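Category: Manipulation / End effectors and sensing
22 Nov 2024, posted by Stepan Hnatiuk

Hello all,

Thank you for the answers to my first message. I quote the part I want to reply to:

> You write that the Nakurden fingers slip with the scoop and the
> Laitinen fingers do not. Did you compare them on the same handle?
> A bare plastic handle and a handle with grip tape are two different
> tests for me. Also please tell which camera you trust for this, the
> wrist one or the stereo pair.
> Laitinen group, Lonholm

You are right about the handle, and my first message was not clear. We wrapped it with badminton grip tape before both series, so the two finger sets had the same surface to hold. 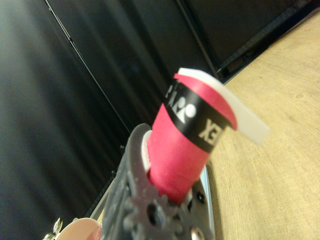

The tape is soft and the jaw presses into it. With the Nakurden fingers I counted 602 attempts, and with the Laitinen fingers 538. The second number is smaller only for the reason that I lost one afternoon to a broken connector. The task was always the same: take litter from the tray, hold the scoop level, bring it to the bin and turn the wrist.

In the Nakurden series most of the slips came at the turn, when the weight of the scoop goes to one side. The handle rotates a little inside the fingers and after this the controller does not know the true angle.
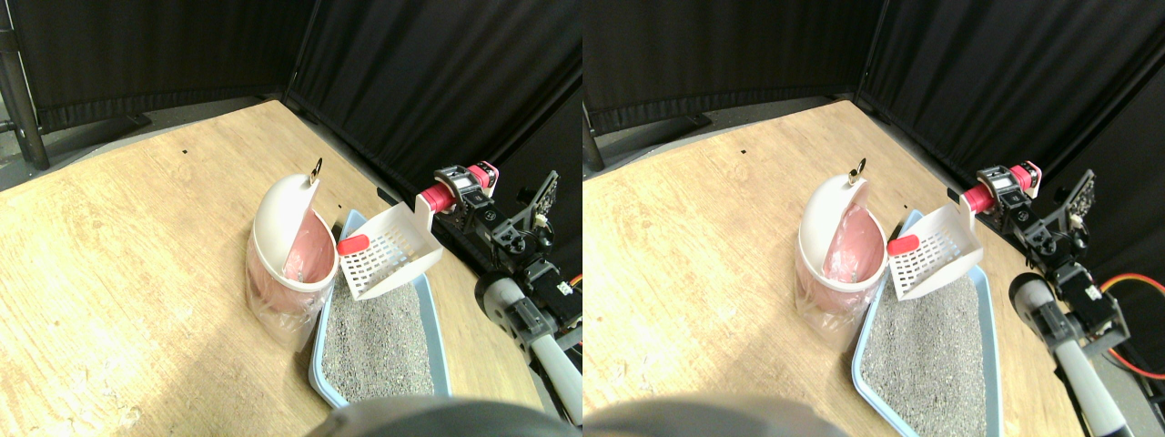 I tried to solve this with more closing force. It helped for short runs, but the servo became hot and after 10 minutes I had to stop. So I returned to the normal force and changed the finger shape instead. I think this is the better way, even if it takes more time to prepare.

About the cameras, I have two remarks:

1. The wrist camera is the best for seeing rotation. The end of the tape has a black band with white letters, and when the handle rotates the letters move in the picture. I did not plan it so, but now I use it as a marker.
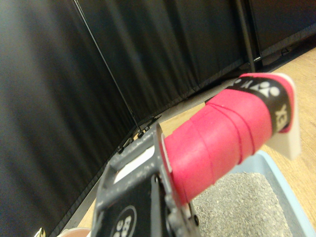

2. The stereo pair is better for the position of the scoop over the tray and the bin. From there the contact between the jaw and the handle is difficult to judge. Please also calculate with the body of the robot, it covers a part of the table in front.

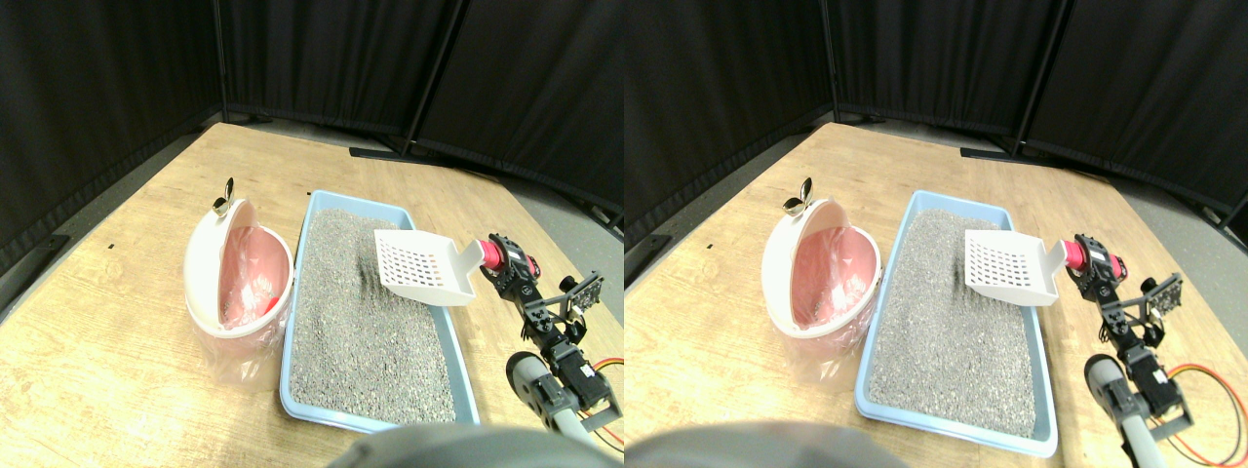
Stereo pair, left and right view. Scoop over the tray, bin with open lid.

For the controller I kept the Govholm board with its standard settings in both series. One person asked me privately if I changed the filter on the wrist joint. I did not. If somebody has a tested value for a slower wrist turn, I would be glad to receive it.

I can send the drawings of the changed finger to anybody who wants to print it. The hole pattern is for our mount, so you will maybe need an adapter. In February I want to repeat the test with a bare handle, and I will write to the list with the numbers.

With best regards,
Stepan Hnatiuk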